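Search tips... Enter keyword Go

Workshop Tips: Looking After the Hand Grippers

The Nileo grippers come in pairs, and a worn pad on one will spoil the work of both. Go over them before each session at the table. Run the cable from the back of the grip so it has slack when you reach for the middle of the board. 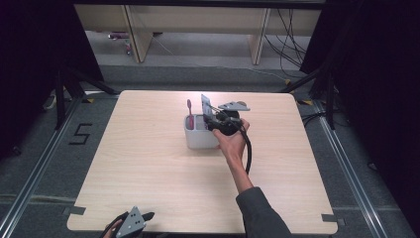
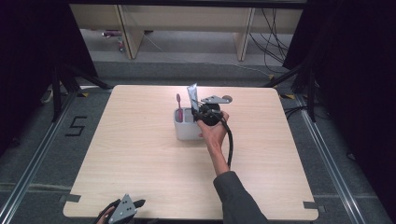 Toothbrush upright in the left compartment in both.

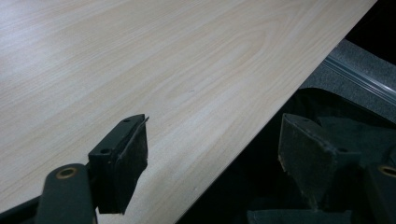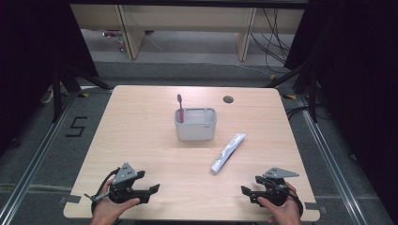
How often should the finger pads be changed?

Change them every 4 weeks if the grippers are used daily, and sooner if the edges fray or the felt comes away at a corner. Change both pads on a gripper together. Peel off the old felt, wipe the face with alcohol, let it dry, and press the new pad on from the tip down. Leave it overnight before use.

Check the finger screws at the same time. Snug is enough. Spare pads are in the Allico drawer, 2 to a bag. Wipe the bushings with a dry cloth and don't oil them. Oil gets into the felt.

Last revised September 2018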